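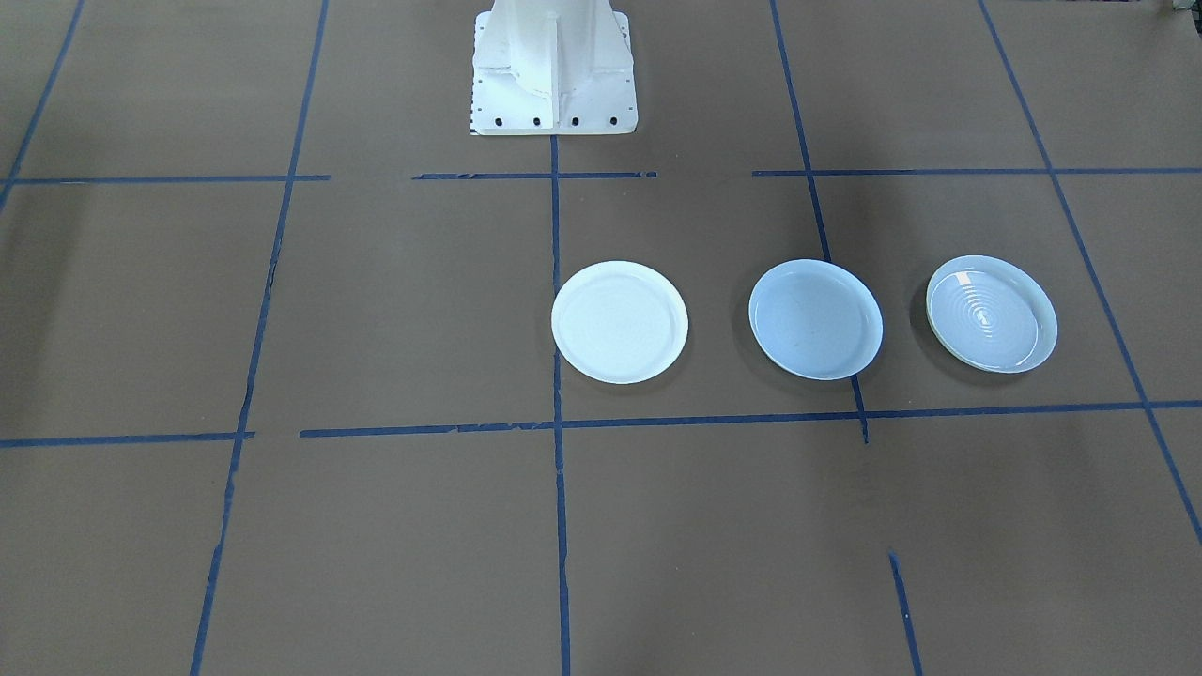 I got the arm bolted down on the 10th October, after moving it twice. The first spot was too near the wall and the elbow kept finding the window frame. The second was fine for reach, but the bench flexed there and every fast move left the tip wobbling for a second or so. Now it's over the bench leg and much better.

The tape grid came next. I had been working from pencil marks on the brown surface, and they rub off with a sleeve. Blue painter's tape stays put, peels up clean, and I can see it from the stool where I keep the laptop. I didn't measure it as carefully as I should have. A few pieces don't meet and one of the long lines is ragged where I tore it and patched it. The program doesn't read the tape. The grid is for me, so I can put a plate back in the same square after a bad run and know that it's close.

The long line down from the front of the base is the one I did take trouble over. I ran a string from the center of the column to the front of the bench and taped along that. Everything on the right of it is the pickup side. The left is where the stack will go once I trust it to stack.

Plates were Lama Sleiman's suggestion. I had been using wooden blocks, and she pointed out that I was getting very good at picking up blocks. She was clearing out a kitchen cupboard and gave me a box of odd ones. I'm using one white and two pale blue-gray. One of the blue-gray ones has strong rings in the middle and the other is nearly plain. They are shallow, so there isn't much rim to get hold of, and the gripper has to come in low and at a slant.

The white one is the easiest for the camera to find against the brown. The blue-gray ones were harder. With the shop lights on, the ringed plate throws back a set of bright circles, and my circle finder would pick one of those and report a plate half the size it should be. I fixed most of that by setting a minimum radius. The rest I fixed by turning off the light over the bench.

Yesterday I did 40 pickups with the speed turned down, and 12 failed. Most of the failures were the same thing – the lower finger touched the surface before it got under the rim, and then pushed the plate along until the arm stopped itself. Raising the approach a little made it miss the rim altogether. I think the fingers are too thick at the tip. Gianni Sanna has offered to print me a thinner pair if I send him a drawing, and I'll do that this week.

The other failures were mine. I had the plate list in the wrong order, so it went to an empty square and closed on air.

No plates broken so far. I put a folded towel on the floor at the front of the bench anyway.

A few settings, mostly so I can find them again:

Approach height is 21 mm above the surface. Grip force is at the second lowest step. I wait 200 ms after the fingers close before lifting. Without the wait it lifts too soon and the plate tips.

Rima Karam asked in the comments last time whether I was going to put the second arm on the same bench. Yes, but not until this one can clear three plates in a row without me standing over it. The wiring for both is already run along the back and tied off.

Next job is the drawing for Gianni, then a proper bracket for the camera.

Recent posts
Moving the arm, again
Bench leg repairs at the Tustham workshop
Tidying the cable run
Why my circle finder sees too many circles
Blocks, part two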